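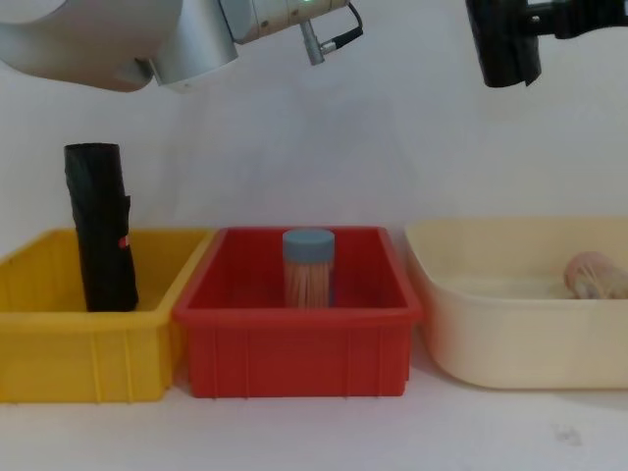

**Figure 1.** Two arms above the yellow bin, the red bin and the cream-colored basin, with a single object in each.

### 3.2 Collecting the sorting examples

We gathered our examples over a good part of December, in the small lab at Evmont, and we are glad to say that the work went more smoothly than our first attempts had led us to fear. Each example begins with a short spoken request, such as "move the toothpicks to the yellow bin," and ends when the operator says the job is done. Percy Ccori and Snežana Stojanovska did most of the operating between them, trading places after every 40 examples so that neither one's habits would color the whole set (they have quite different ways of approaching a rim, as we found when we played the recordings side by side).

The objects were chosen to be a bit of a nuisance. The toothpick container in Figure 1 is clear, so its outline is easy to lose, and the tall black rolled object in the yellow bin stands well above the rim and has creases that look different from every angle. The pink, stringy ball in the basin is round and gave our early grasp planner a good deal of trouble.

We kept 107 examples for training after Hendrik Zulu had patiently watched all of them and set aside those in which the spoken request and the motion did not agree. Failed grasps were kept whenever the operator recovered within the same example, and we would warmly encourage others to do likewise. Labels were added in Sterari, our own annotation tool, with 2 people marking the start and end of each grasp separately.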